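Jurkeo Kitchen Share – Your Questions About Tubs and Bowls

Do I have to bring my own containers?
Not at all, though you're very welcome to. We keep clear plastic tubs and white bowls on the shelf for anyone who'd like to take leftovers home, and Iwona Pietrzak is always glad to see them go out the door full.

How clean is clean enough?
A good wash in warm soapy water, please, and then a look at the rim in decent light. Clear plastic is a wonderful thing, but it does pick up lint and little threads from tea towels, so we ask everyone to let their tubs air-dry – it's slower, I know, but the kettle's usually on.

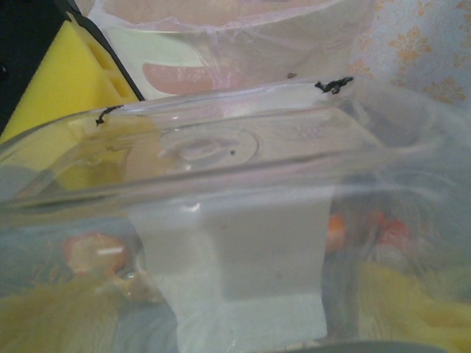 If you do find a bit of fluff once it's dry, a quick rinse under the tap will generally see it off, and there's no need to start the whole wash over again.

Can I cover a bowl with plastic wrap?
Yes, for the trip home. It needn't be pretty! A loose, wrinkly cover is fine for something dry like buns, but soup really ought to go in a tub with a proper lid.

When should I bring things back?
Within 13 days if you can manage it. Leave them with Witold Mazurek at the side door.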